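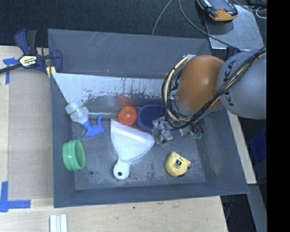 Can a machine be trusted yet to clear a bin of mixed household goods without a person standing by? For short periods and with familiar objects it can, but a full working shift remains out of reach at most sites that have reported to this list.

Last updated: May

From: Houda Benjelloun
To: Household and Shop Automation list
Subject: Re: Mixed bins and the question of readiness

Dear colleagues,

I write in reply to the message from Driss Berrada, the relevant part of which is quoted here.

> The Wolcombe group has asked whether members consider bin
> clearing to be a solved task. Our own position is that it is not.
> In the Zonura trial we ran 500 picks and a member of staff had to
> step in on 118 of them. Boxes and tins gave very little trouble.
> Flat items and items with handles gave a great deal. I would
> welcome the views of other sites before we answer.
>
> Driss Berrada

The experience at Hinds agrees with these results in most respects. A dustpan lying on the floor of a bin is a fair test. The pan is wide, the handle is short, and a grip that suits one end does not suit the other. A spray bottle on its side presents a similar problem, as the trigger may be the first part the gripper meets. A ball must be held from both sides or it will roll. A tape measure is compact and is, in our view, the easiest of the four.

Ayman Saber has asked that we separate two questions which are often treated as one. The first is whether an arm can lift a given object. The second is whether it can choose a sensible order when objects lie close together. Our arm performs well on the first. On the second it will still reach for an item beside a wall of the bin while a better choice lies in the open.

With regard to household work, I would advise caution. A bin is fixed in place and has known sides. A kitchen drawer or a hall closet offers neither advantage, and the objects in it change from day to day. Hicham Younis is of the opinion that shops will see useful service well before homes do, and I share that opinion.

Members who wish to contribute figures are asked to observe the following:

Report at least 50 picks for each set of objects.
Count any touch by a person as an assist, including a change in the position of the bin.
State whether the software had met the objects before.

Reports may be sent to Amr Sqalli, who is preparing the tables for Weralell. The reply to Wolcombe will be circulated in draft, and members will have 2 weeks to comment on the wording.

Respectfully,
Houda Benjelloun

Print this message | E-mail this message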